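Student Projects Support Desk
Ticket 276
Opened: 2020-02-27
Project: Woltano, switchgear operation module
Site: Dundthorpe laboratory, bay 31
Category: Hand and wrist control, contact tasks
Priority: Normal
Status: Closed, with one item carried forward to April

Summary of the fault

The student team reports that the robot loses contact with the lever of the lower rotary selector on the left cabinet door during the approach stage of the task. The index finger reaches the lever, holds for a short period and then slides off to the side. The controller records this as a completed press and passes to the next stage, which then fails. The fault does not arise with the push buttons on the right door.

The team asks for advice before its assessed run for the automation course. The task sheet requires the robot to locate the selector, make contact with the lever, turn it and withdraw without touching any other control.

Information supplied by the team

The hand is driven by the Ngau grasp library, using the "single finger" preset. Arm motion is planned in Fellora. The contact limit was set to 4000 in the team's settings file, in the raw units of the sensor. The team had not altered this value from the one supplied with the course template.

The desk asked the team to confirm three points before any change was made: that the wrist zero had been set on the day of the test, that the cabinet position had been measured again after the platform was last moved, and that the supervisor was aware of the test. The team confirmed the first and third points. The second had not been done.

Action taken

Step 1. Cabinet position measured again
The team repeated the position routine using the corners of both doors. The stored position was found to be out by a small amount in the horizontal direction. The new values were saved and the old file was kept under the name "before_move". The slip became less frequent but did not stop.

Step 2. Contact limit reduced
On the advice of the desk, the contact limit was reduced from 4000 to 2000. At the higher value the finger continued to push after the lever had been reached, and the fingertip was forced sideways. The team was asked to run the approach stage alone, with the turning stage disabled, and to stop with the index finger on the lever.

The approach was made from below with the other fingers curled in, so that only the index finger was presented to the switch. The lever pointed downward on contact. The three readings on the meter higher up the same door were roughly 221.8, 221.8 and 221.6, and the team was asked to enter these in the run sheet. The danger sign to the right of the hand is to be treated as applying at all times, and no student is to reach past the robot to correct the finger by hand.
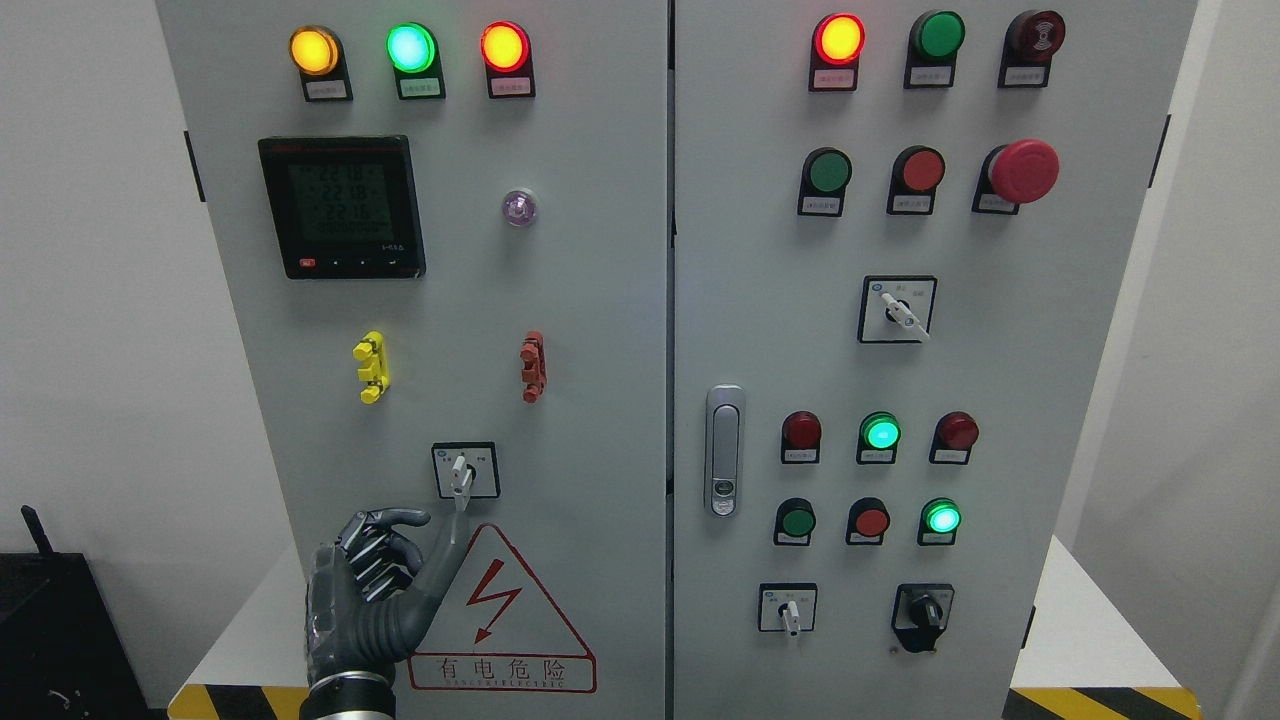 Step 3. Turning stage restored
The turning stage was enabled again at reduced speed. The desk advised that the fingertip should follow an arc about the centre of the selector. The template moves it in a straight line, which is suitable for a push button but carries the finger away from a lever. The team wrote a short arc routine and submitted it for review. One correction was requested, to the sign of the wrist angle, and was made the same afternoon.

Step 4. Repeat test
The full task was repeated with the new position file, the lower contact limit and the arc routine. The team reports that the finger remained on the lever throughout the turn and that the withdrawal was clear of the other controls. The run sheets have been attached to the project record.

Cause

Two causes are recorded. The stored cabinet position was out of date, and the template motion was not suited to a lever. The high contact limit made the effect of both worse.

Carried forward

The course template still contains the value of 4000 and the straight-line motion. A revised template will be issued in April. Until then, teams working on selector tasks should apply the settings in Steps 2 and 3 — the push button tasks may be left as they are.

The team has accepted the closure of this ticket. Any further slip on the same selector should be reported as a new ticket, quoting the number above.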